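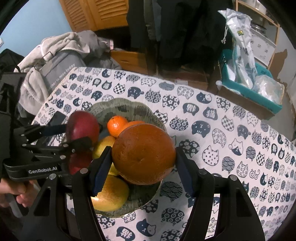

Repeat prints for household linen are limited first by the circumference of the screen and only afterwards by the designer. A rotary screen of the standard size used at the Oromthorpe works gives a repeat of 640 mm, and any motif placed on it has to divide into that length or be drawn so that the join falls in open ground. Motifs set in straight rows are the hardest case, as the eye follows a row and will find a step of half a millimetre. A white tablecloth printed with rows of navy cat heads, each filled with a different pattern (checkerboards, flowers, waves, dots, spirals), is a fair example of the type: one dark colour, plenty of white between the units, and fine detail inside a fixed outline. Most of what follows concerns cloth of that general sort, where a single screen carries the whole design and all faults are faults of position, edge or shade.

Manju Chauhan has now finished the first part of the wash and wear work described in the November issue. The base cloth was a plain-weave cotton, scoured and bleached but not mercerised, printed in navy with two ink systems. The first was the pigment paste we have used for some years, supplied under the name Skasach. The second was a reactive dye paste mixed on site by Aoi Yoshida. Both were put down at the same squeegee pressure and the same line speed.

Pigment sits on the fibre in a binder film. It prints sharply, needs no washing off, and is cured in dry heat. Its weakness is rubbing, particularly when wet, and navy is among the worst shades for it because of the amount of pigment needed. Reactive dye bonds with the cotton itself and rubs very little once the loose dye has been removed, but it has to be steamed and then washed several times. If the washing is cut short, the loose dye goes back on to the white ground. On a design with wide areas of white this shows as a faint blue cast, strongest near the motifs.

The samples were washed at 60 degrees with a household powder containing bleach, then dried flat. The pigment samples kept their outline throughout. Loss of shade was even, apart from the fold lines, where the binder had cracked and the white of the yarn showed through. The reactive samples lost less colour at the folds and more overall, which Manju puts down to the bleach in the powder. She intends to repeat the series with a colour-safe powder before drawing any conclusion on shade.

Edge definition was measured by Isamu Shibata on lines drawn at four widths. The pigment paste held the narrowest line without filling in. The reactive paste spread along the warp and closed small gaps, so that a checkerboard with 1 mm squares came out as a solid patch with a rough border. Raising the thickener improved this but left the hand of the cloth stiff until after the second wash-off. For designs with fine internal pattern, the working rule at Oromthorpe will be a minimum gap of 1.5 mm for reactive and 0.8 mm for pigment.

Shrinkage needs a separate note. The cloth shrank more in the warp than in the weft, and motifs drawn as true circles finished slightly flattened. Sayaka Hosoda has proposed drawing them longer in the warp direction by the measured difference, and the drawing office has agreed to do so for all square and round tablecloths. Runners will be left as they are, the effect being too small to matter at that width.

The trial run came to 3,000 metres, of which 90 were set aside for cutting and testing. Cloth from the Darkow mill and cloth from our usual source were printed in the same run and kept apart by a sewn marker. No difference was found in print quality. The Darkow cloth had a heavier selvedge, which lifted the edge of the screen and left a pale strip along one side. It will be trimmed wider in future.

Settings for both pastes are filed under job 777. Yatziri Olvera holds the washed samples, and members may ask to handle them at the works on any afternoon. The next part of the work will cover two-colour prints, where fit between screens becomes the main concern, and will use the Nakajima table for hand-printed comparison pieces.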